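Library > Surface Science > Chapter 7

Chapter 7: Diffuse Reflection and Perceived Colour

A matte finish scatters incident light over a wide range of angles. Its measured colour therefore depends on the illuminant and on light reflected from neighbouring surfaces.

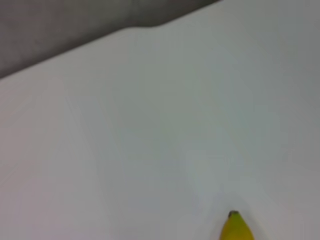 Figure 7.1. Pale matte surface with faint cool and warm undertones; tone darkens toward the right.

Section 7.2 defines the reflectance factor. Section 7.3 applies it to the Cartwright panel set, which comprises 237 painted samples graded from white to mid-grey.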